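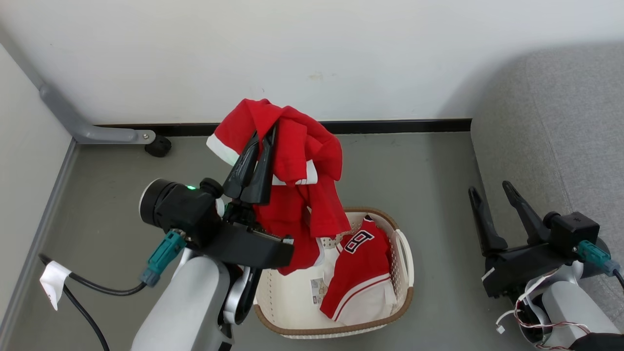
Red cloth with white trim held over the laundry basket.

How to replace a cabin air filter behind the glovebox

Applies to the Bekine hatch and wagon, all engines. Last revised 4/22/21 by Takeshi Kubo, Korkamden workshop notes.

The cabin filter cleans air entering the heater and air conditioning box. It is separate from the engine air filter and has its own service interval. A blocked element shows up as weak airflow at high fan speed, slow demisting or a musty odour at start-up. Replace it every 12 months, or sooner if the car is driven regularly on gravel.

Parts and tools

Replacement element, 218 mm wide. The Juška pleated paper type and the Draltiveck carbon type both fit.
Phillips No. 2 screwdriver
Plastic trim tool
Torch
Vacuum cleaner with crevice nozzle
Clean cloths

Preparation

Park on level ground, switch off the ignition and remove the key. Set the fan to off and the air selector to fresh before switching off, so that the recirculation flap is parked clear of the housing. Slide the passenger seat fully back. Empty the glovebox, including the upper shelf.
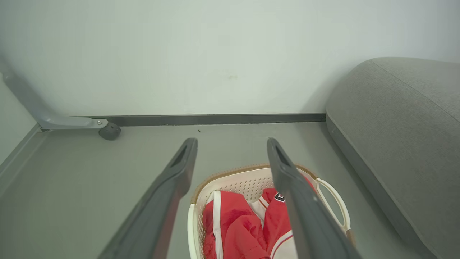

Loose items from the glovebox and door pocket should be kept together until the job is finished. A plastic laundry basket with perforated sides, like this cream-white one, is suitable, as grit falls through the small holes and doesn't collect under the owner's manual. Keep the glovebox screws in a separate lidded tin.

Removing the glovebox

1. Open the glovebox and unclip the damper arm from the right-hand side. Pull the arm straight off its peg. Do not twist it.
2. Press both side walls inward until the stops clear the dash opening, then lower the box.
3. On wagons, remove the two screws along the lower hinge and lift the box out. On the hatch it can be left hanging.

Removing the old element

The filter cover is a narrow black panel on the side of the heater box. Release the tab at each end and withdraw the cover. Note the airflow arrow on the edge of the element before pulling it out - the direction is not marked on the housing of early cars. Draw the element out slowly and keep it level. Leaves and dust will be lying on the upstream face.
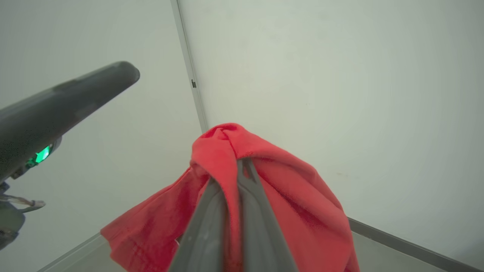
Vacuum the slot with the crevice nozzle. Do not push the nozzle past the rear guide rail, as the evaporator fins behind it bend easily. Wipe the sealing faces with a dry cloth. Solvent or spray cleaner must not be used here.

Fitting the new element

1. Check that the arrow matches the direction noted earlier.
2. Slide the element in without folding the pleats. If it binds, withdraw it and start again.
3. Refit the cover until both tabs click.
4. Raise the glovebox, press the side walls in past the stops and reconnect the damper arm.

Run the fan at full speed for 8 minutes with the windows open. A whistle from the passenger side means the cover is not seated. Some dust at the vents is normal on the first run.

Xiaoqing Jin adds that wagons with the rear air outlet have a second, smaller element under the centre console. It is covered on a separate page.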